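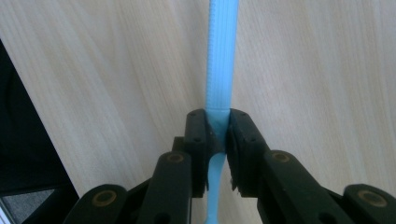 Long, narrow light blue plastic piece with a ribbed edge, held upright between two black gripper fingers, a pale wood board behind

Search this list's archive
4 min read

Subject: Re: Amphibious trikes, anyone gotten time in one yet?

Hi all,

Yes! Me! I drove down to the Nisbet boat ramp on Friday for the Grulteo demo day and I've been grinning ever since, so forgive the length of this.

An earlier post said:

> Has anyone on this list had a ride in one of the new amphibious
> three-wheelers? I keep seeing the Grulteo mentioned, and the Stavex
> too, but everything I can find was written by the people selling
> them. What I want to know is how they behave at the changeover. Do
> you have to stop and get out? Does the steering feel strange once
> the wheels leave the ground? And how loud is it? I live by a lake
> and my neighbors already hate my mower.

Taking those in order. You don't stop and you don't get out. You roll down the ramp at walking speed, the nose dips, there's a second where your stomach asks what you've done, and then the whole thing just floats. You push a lever forward, the front wheel folds up under the nose and the rear pair tuck in along the sides. It took four seconds on the dash clock. I made the driver do it three times so I could watch (he was very patient).

The steering does feel strange, but only for a few minutes. Same handlebar, except on water there's a delay before the back end comes around, so I kept turning too much and then correcting too much. By my second lap of the buoys I had it. If you've ever run a small jet boat you'll be fine right away.

Noise: on the road it's electric and you mostly hear tires. On the water the pump has a whine to it, higher than an outboard and a lot quieter. We could talk in normal voices at low speed. At full tilt, no chance. I can't speak for your neighbors but I'd take it over a mower any day!

Range is the part I'd press them on. They say 70 miles on pavement, and I have no reason to doubt it, but on water they'd only say "an afternoon." We used nearly 50 percent of the battery with people taking turns from ten until lunch, and much of that was idling by the dock. If your lake is big, ask.

Other odds and ends: you will get wet feet. There's a drain plug behind the seat and you have to remember it, there's a sticker and everything. Reverse on water is feeble. The headlight is wonderful. It fits in a regular one-car garage with the mirrors folded, though I'd want to measure mine first.

I haven't been in the Stavex, so I can't compare. It has four seats where the Grulteo has two, and I'm told you have to come to a full stop before its wheels will lift. If anybody has tried it please write in, I'd love to hear.

The demo machine goes to the Britar marina next, sometime in May. You sign up at the dock, first come first served, and they'll want to see a driver's license. Bring a towel and a spare pair of socks. I'm thinking of going again and would happily share a ride up if someone is coming from the south side.

Cheers from a very damp list member

Message 1604 in archive
Share 4
Comments 0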